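Home About Stories Events Contact

Sorting it out, one basket at a time

Maricica Crăciun has been putting other people's things in order for 12 years. At Litden, where she started in September, she looks after the small items that get left on tables and never put back.

"People think they need more shelves," she says. "Most of the time they need a place to put down what's in their hand."

Her method is simple. She starts with one table and two baskets. One basket is for things that belong in the building, and the other is for things that have to go back to a person. Nothing gets a label in the first week.

"If you label on day one, you label it wrong," she says. "I did that at my last job. I printed 37 labels and threw out most of them."

She likes plastic baskets with holes in the sides and handles you can get your fingers through. She has tried fabric bins, but they sag and you can't see what is in them. Lids she won't use at all. A lid gets things stacked on it, and then the basket stays shut.

Pouches are another matter. She keeps cables and small tools in zippered ones and prefers a bright color.

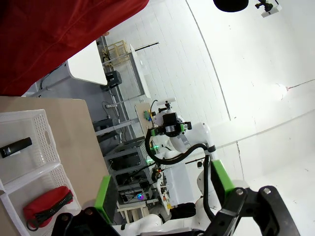
Litden Storage and Supplies Team

A red pouch with a black zipper is easy to spot in a white basket, and the loop on it means it can go on a hook later. Black items are harder. "Anything black, I give it room," Crăciun says. "Otherwise it ends up under something."

Asked how long a table takes, she says it depends on who uses it. She goes back after 3 days to see what has moved. If the same thing is out of its basket each time, she moves the basket.

The next job is the supply closet on the second floor. She hasn't opened it yet.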